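« Une lampe de bureau ne rend personne plus attentif »

Le bureau tient dans l'ancienne réserve d'un magasin de papiers peints. On y entre par la cour, on pousse une porte qui coince, et la conversation commence avant que j'aie sorti mon carnet. Mon interlocutrice a passé dix-sept ans à vendre du luminaire, d'abord en boutique, puis comme acheteuse. Elle a demandé que son nom ne figure pas ici, parce qu'elle travaille encore, de temps à autre, pour d'anciens fournisseurs. Je venais lui parler de la lumière dite « de concentration », ces ampoules et ces lampes qui promettent de faire mieux travailler celui qui les allume. Elle a levé les yeux au ciel.

« On me pose la question depuis que le mot bien-être est entré dans les catalogues. Avant, on vendait une lampe pour lire. Maintenant on vend de la vigilance, de l'humeur, du sommeil. C'est le même objet, avec un autre carton. »

Je lui fais remarquer que tout n'est pas inventé : la lumière du matin agit bien sur l'horloge biologique, des chercheurs sérieux y travaillent. Elle le concède sans difficulté. « Bien sûr. Mais entre une expérience où l'on place les gens face à un grand panneau très lumineux, à heure fixe, et une petite lampe posée à côté d'un clavier, il y a un monde. Le vendeur saute par-dessus, et le client saute avec lui. »

Elle sort d'un tiroir la brochure d'une gamme nommée Tronell, lancée en juillet. On y lit que l'ampoule « accompagne les pics cognitifs de la journée ». Elle me demande ce que j'en comprends. Pas grand-chose. « Moi non plus, et j'ai eu le commercial au téléphone. Il m'a parlé d'un test interne sur 20 personnes. Je lui ai demandé qui avait servi de groupe témoin. Il devait me rappeler. » Elle attend toujours.

Le cas de Grusiren lui paraît plus retors. La marque s'appuie sur un questionnaire rempli par 533 acheteurs, dont une bonne part se disaient « plus concentrés » au bout de quelques semaines. Le chiffre fait sérieux. « Des acheteurs ! Des gens qui ont payé, qui ont installé la chose chez eux, et à qui on demande gentiment s'ils ont eu raison. Et au passage ils ont rangé leur bureau pour lui faire de la place. On mesure quoi, là ? »

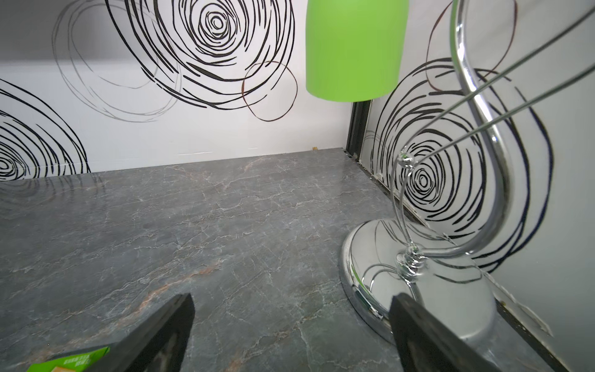

Abat-jour vert citron, bras et socle chromés : une lampe de bureau au bras courbé en S.

Je lui demande alors ce qui compte, si ce n'est pas la couleur de la lumière. Elle hésite, se méfie visiblement du rôle de la conseillère. « La position. L'éblouissement. Si vous voyez l'ampoule quand vous levez la tête, c'est raté, quel que soit le prix. Si votre main fait de l'ombre sur ce que vous écrivez, c'est raté aussi. Et puis il faut un peu de lumière dans le reste de la pièce, sinon l'œil fatigue à passer du clair au noir. » Elle ajoute qu'on savait tout cela bien avant les applications, et que c'était même imprimé au dos des vieux catalogues Ozoliņš, ceux qu'elle distribuait à ses débuts.

Sur la lumière bleue, elle est plus prudente que je ne l'attendais. Elle ne croit guère aux filtres vendus en supplément, mais ne veut pas non plus affirmer que le sujet est vide. « Je ne suis pas médecin. Je dis seulement que je n'ai jamais vu passer une étude qui portait sur le produit qu'on me demandait de vendre. Toujours sur autre chose, à côté, qui ressemblait un peu. » Quelqu'un qui dort mal, selon elle, ferait mieux d'en parler à son généraliste avant de changer ses ampoules.

Reste la question qui fâche : elle en a vendu, elle aussi. Elle ne le nie pas. À Oltholm, l'enseigne où elle a terminé sa carrière d'acheteuse, le rayon « focus » rapportait environ 3 fois plus au mètre que celui des lampes ordinaires. « J'ai signé les commandes. Je me disais que ça ne faisait de mal à personne. C'est vrai, d'ailleurs, sauf au portefeuille. » Elle réfléchit. « Et encore. Celui qui se croit fatigué à cause de sa lampe ne cherche pas pourquoi il est fatigué. »

Je n'étais pas tout à fait convaincu. Après tout, si quelqu'un travaille mieux parce qu'il aime l'objet posé devant lui, l'effet existe, peu importe par où il passe. Elle a haussé les épaules. « Alors qu'on le vende comme un bel objet. Je n'ai rien contre les beaux objets. Mais qu'on enlève le cerveau dessiné sur la boîte. »

Elle m'a raccompagné jusqu'à la cour en me parlant du prix des douilles en laiton, sujet sur lequel elle est intarissable – et nettement plus indulgente.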